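Ornham glove exchange to stay open after winter trial

2023-04-08

A scheme that finds partners for odd gloves is to carry on in Ornham after a winter trial brought in nearly 500 of them, many more than the people running it had shelves for.

The Drutusance glove exchange opened in December in the back room of the repair shop at 53 Laing Street. People who have lost one glove can bring in the other and either leave it or look through the boxes for something close enough to make a pair. There is no charge for leaving a glove. Anyone taking one away without leaving one in return is asked for £2, and the money goes towards washing and thread.

The trial had been due to finish at the end of March. Ekua Addo, who owns the shop, has now agreed that the exchange can keep the back room until the end of next winter. After that the space may be needed for sewing machine repairs, which are done at present in a corner behind the till.

"I thought we would get a carrier bag of woolly gloves and that would be that," she said. "What came through the door was work gloves. Gardening gloves, gloves for logs, gloves for carrying slabs. People wear out the right one and keep the left one in the shed for years."

Work gloves now make up the larger share of what is handed in. Ms Addo puts this down to the allotments at the bottom of Laing Street and to the number of small building firms in the town. Left-handed gloves outnumber right-handed ones by a wide margin, and the exchange has asked that anyone with spare right-hand gloves in a medium or a large should bring those in first.

Sorting is done at the table in the back room. Each glove is laid flat with its fingers pointing away from the sorter, checked for holes between the fingers and at the tip of the thumb, and then put in a box by hand and by size. Colour comes last. Woo-jin Tak, who set up the sorting with Ms Addo, said that they had begun with colour and had to start again.

"You end up with a box of brown gloves and no idea which hand any of them is for," he said. "Somebody comes in wanting a left, large, and you are turning over every glove in the box. With hand first and size second, it takes a minute."

The boxes are open and white, without lids. Mr Tak tried lidded ones in the first weeks and found that customers did not like to lift the lids without asking.

The sorting table at Laing Street, with an open white box on the left of it
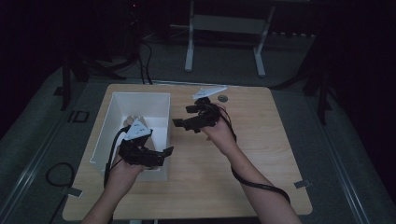

A tan glove lying flat in the white box

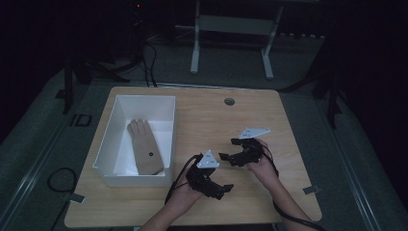 Gloves that have been through the check are moved to the shelves by the window, where customers can go through them during shop hours. Those with small holes go to Ye-rin Wang, who mends them at home and returns them in batches. Fabric gloves are darned or patched. Leather ones are stitched only if the hole is on a seam, as a patch on the palm tends to rub.

Ms Wang said the thumb was nearly always the first part to go on a gardening glove, and that she had stopped trying to match the thread. "If it is a glove for pulling up brambles, it does not matter if the thumb is sewn in blue," she said. "I did a few in a very careful brown and they took me all evening."

Rubber and plastic-coated gloves have been the main difficulty. They cannot be mended in the same way, and those that have been left in a damp shed often stick to themselves and tear when opened. The exchange will still take them if they are clean and the coating is sound. It no longer takes thin disposable gloves of any kind, gloves that have been used with weedkiller or paint stripper, or heated gloves with a battery.

Some of the workwear has come from Temitz, the tool hire business on the Ornham ring road. It used to throw away single gloves left behind in the back of hired vans and trailers, and now keeps a crate for them beside the returns desk. Jae-in Yoo, the manager there, said the crate was emptied into the exchange once a month.

"They come back in the door pockets, under the seats, inside the mixers," he said. "We used to hold them for a fortnight in case anyone rang. I can't remember anyone ringing."

Customers at Temitz have since begun leaving other things in the crate, among them knee pads and a single wellington boot, and a notice has been put up asking for gloves only.

Matching is looser than it was at the start. In the first weeks a pair was offered only if the two gloves were of the same make and colour. Few could be put together on that basis, and most people who came in proved willing to wear two that differed, so long as the cuffs were the same length and the grip was similar. Pairs made up in this way are held together with a clothes peg. Shoppers who want a true pair can leave a description of their glove in a notebook on the counter, giving the hand, the size, the colour and anything written on it.

The notebook has had its successes. Yi-an Jin, who has an allotment off Laing Street, lost the left one of a pair of lined leather gloves before Christmas and wrote it down in the book. A left-hand glove of the same make was handed in towards the end of February.

"It is a bit darker than mine and a bit stiffer," she said. "I have been wearing them to prune the pears. I would not have bought a new pair just for that, I would have used my old washing-up gloves and complained."

Ms Jin has asked whether the exchange might take children's gloves and mittens. These were left out of the trial because of the number of sizes involved. Ms Addo said that they would be allowed from the autumn if a second set of shelves could be found, and that she would prefer not to take them before then. Mittens would be simpler than gloves, she said, as most of them will go on either hand.

The longer run means some changes to the way the exchange is laid out. At present the sorting table and the shelves share the same room, and customers have to squeeze past whoever is sorting to get to the smaller sizes. The shelves are to be turned to stand end-on to the window, and the small sizes will move to the near side. Mr Tak also wants a hook rail for the pegged pairs, which at the moment lie in a heap on the bottom shelf and come apart when people look through them.

There has been some disagreement over washing. Gloves are supposed to be clean when they arrive, but a good many are not, and the shop has only one domestic machine, also used for the curtains and covers it takes in for alteration. For the time being, fabric gloves that arrive dirty will be washed together at the end of the week and dried on a rack in the passage. Leather gloves will be brushed and wiped. Ms Addo has said that if the passage becomes blocked, dirty gloves will be turned away at the counter.

The £2 charge will stay the same. Mr Tak had suggested dropping it, on the grounds that people who take a glove often bring something back later. Ms Addo said that thread, pegs and washing powder all had to be bought, and that only a handful of customers had ever questioned the price. Anyone who cannot pay may have a glove without charge and need not give a reason.

Gloves beyond repair are cut up. The backs and cuffs of leather ones are kept in a tin for patches, and cotton ones are used as rags in the workshop. Fleece has been harder to find a use for. A bag of fleece offcuts is free to anyone who stuffs draught excluders or cushions and can be asked for at the till.

The exchange is at the rear of the shop at 53 Laing Street, Ornham, and is open whenever the shop is, with the last visitors to the back room at 6 pm. Gloves can be handed in at the counter or left in the crate at Temitz. They should be dry, empty and the right way out. People bringing in more than a bagful are asked to call in beforehand so that space can be made on the shelves.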